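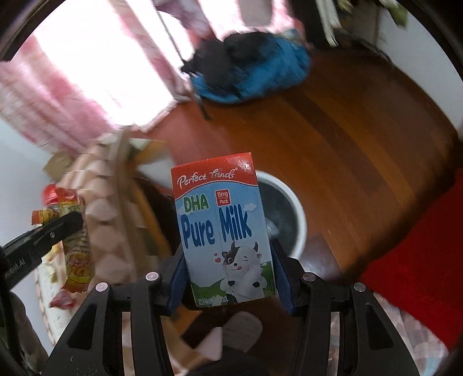
## Thu 14 November: break table and back shelf

Second go at the list from October. Huệ wanted the table clear by lunch so the Bivico order could be checked off on it, and I had the morning free, so most of this is mine. Tô initials where she did it herself.

**Milk.** The Perfect Lands cartons (blue and red, the winking cow) are now the ones we keep in. We were buying two kinds and people kept opening the second before the first was finished. Cartons suit us better than the big bottles. The last big bottle went down the sink on Monday with a third of it left. Unopened cartons go on the back shelf, left side, oldest to the front. Opened ones go in the fridge door, with initials on the top fold in marker. I have tied a marker to the fridge handle with string.

We get through one case of 24 in a bit under two weeks. Reorder when the case is down to six. The Bivico code for the case is 1276, and I have written it on the inside of the cupboard door as well, under the one for tea.

Empty cartons: rinse, open the ends, press flat. They were going into the general bin whole and filling it by the middle of the week. Flat, they can stand upright in the crate by the door and go down with the cardboard. Check whether the building takes them with the cardboard or wants them separate. The notice downstairs says one thing and the man who empties it says another. TO DO: ask at the desk (me).

**Peel and food scraps.** This is the one that went wrong in October. The lidded tub on the windowsill was meant for peel and coffee grounds only. By the second week it had teabags with staples in, half a sandwich, and something in foil. It smelled, and Huệ took it out and washed it and we went back to one bin.

Trying again with a smaller tub, emptied daily. What goes in:

- fruit peel, cores, stalks
- coffee grounds and the paper filter
- loose tea
- stale bread, in small amounts, torn up

What stays out: meat, cheese, anything oily, teabags, stickers off fruit. I peeled four stickers off the side of the old tub.

Citrus is a question. Âu, who takes the scraps for their beds, said at first no citrus whatever, then that a little is fine if it is cut up small and mixed in with everything else. A whole curl of lemon peel was still recognisable in their heap after a month. So: cut it up. Scissors are in the drawer under the kettle, the ones with the yellow handles, and they are not to be used on tape.

I also tried drying some peel on the radiator, on a sheet of baking paper, for the cupboard where the damp smell is. Two days made it leathery. Four days made it brittle enough to snap. It did help with the smell, or else the weather changed. Will do another batch and weigh it before and after, starting with 300 g of fresh peel so the figures are easy. 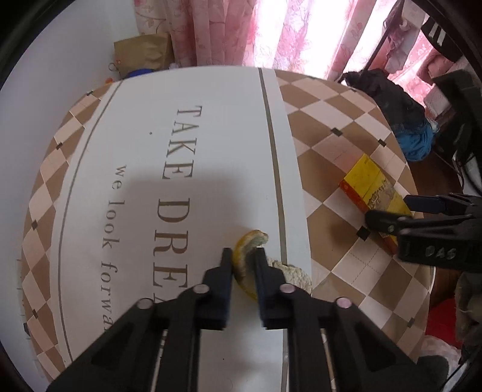 **Table top.** Clearing it takes five minutes if it is done in the right order and half an hour if it isn't. My order for today, which worked:

1. Rubbish and scraps first, straight into the tub or the bin. Don't make a pile on the table to deal with later.
2. Drinks and anything that can tip over.
3. Boxes and packets. Look inside before flattening them. I found a full sachet of descaler in one I was about to throw out.
4. Crumbs, with the dry brush, into a hand and not on to the floor.
5. Damp cloth, then dry cloth.

The table is round, so wiping from one side to the other leaves a bit missed at the far edge. Start in the middle and work outwards in circles, then once round the rim. Use the Undex spray on the cloth, never straight on to the surface. Sprayed on directly it leaves a dull patch that shows when the light is low in the afternoon. There is one by the window side already and I couldn't get it out with water, with washing-up liquid or with a rubber. Huệ is going to ask Testwood whether they know of anything. They fitted the shelves and might have seen it before.

Juice needs wiping up straight away. I left a few drops of lemon on a saucer-sized area for an hour as a check, with plain water next to it. No mark from either after wiping, but the lemon side felt tacky until I went over it a second time.

**Back shelf.** Emptied, wiped, put back. Threw out one jar of coffee that had set solid and a box of sugar sticks with ants in. Everything else was in date. Dry goods are on the right now and milk on the left, so nobody has to reach over one to get the other. Tô: labelled both ends. Tô: new liner paper on the lower shelf, the upper one still to do when we have more paper.

**Left over**

- ask at the desk about cartons
- liner paper for the upper shelf
- second small tub, so that one can dry while the other is in use
- peel drying, second batch, with weights
- move the bread off the top of the fridge, it goes stale there in a day
- dull patch, waiting on Testwood

Bivico order checked at two. One case of milk short, they are sending it with the next lot.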